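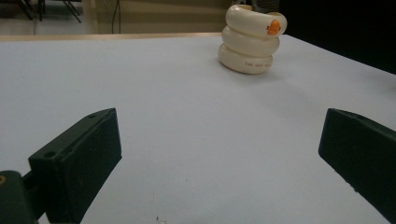 Hamel table, matte white top with light wooden edging. White duck toy with orange bill sold separately.

Print this page | E-mail this page

Hamel Activity Table
Item 1541

The Hamel table is supplied by Surno to nurseries, reception classes, libraries and waiting areas. It is intended for quiet tabletop play by small groups of children and is equally suitable for use as a sorting or display surface by staff. The table was added to the Clullitz range in February and replaces the earlier model with the patterned top, which is no longer available.

The top is finished in plain matte white. Customers who used the patterned model reported that small items were easily lost against it, and that the printed design competed with picture cards and puzzles. A plain surface has accordingly been adopted across the range. Light wooden edging is fitted as standard and cannot be omitted or ordered in another colour.

The working height is 600 mm. Tables are delivered assembled and weigh 15 kg, and should be lifted by two adults. They should not be dragged across carpet. Where several tables are to be placed side by side, we advise leaving a gap of 200 mm between them so that the edging is not rubbed.

Toys for use with the table

Toys are not included in the price of the table. The white duck may be ordered from the Clemon list of tabletop toys, either alone or together with the table. It has the form of three plump rings, one above another, with a small orange bill at the top and a line of small lettering on the lowest ring. The finish is glossy.
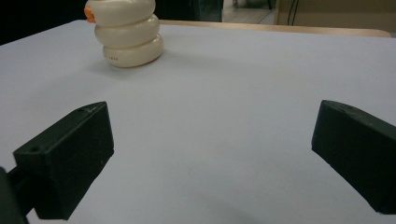
Pale toys of this kind show well on a plain top in good daylight. In rooms with little natural light, customers may prefer to choose stronger colours from the same list — the Clemon leaflet gives the full choice and is sent free of charge with any order. Toys and tables are packed separately and may arrive on different days.

Care and cleaning

Wipe the top with a soft damp cloth and a little mild soap, then dry it with a clean cloth. Finger marks can be removed in the same way. Scouring powders, wire pads and bleach will spoil the matte finish and must not be used. Paint and glue should be wiped away before they harden.

The wooden edging should be kept as dry as possible. Water must not be left standing where the edging meets the top. The table is for indoor use only and should not be placed against a radiator.

Toys should be cleaned according to the instructions supplied with them. They should be checked at regular intervals, and any that are cracked or damaged should be withdrawn from use.

Ordering

Please quote the item number in all orders and letters. Schools and nurseries may order on account. Replacement edging is available to registered customers, but must be fitted at the Surno workshop — collection can be arranged on request. Unused tables may be returned in their original packing, subject to our usual terms of sale.

Details on this page were last revised on 2025-09-09.

Print this page | E-mail this page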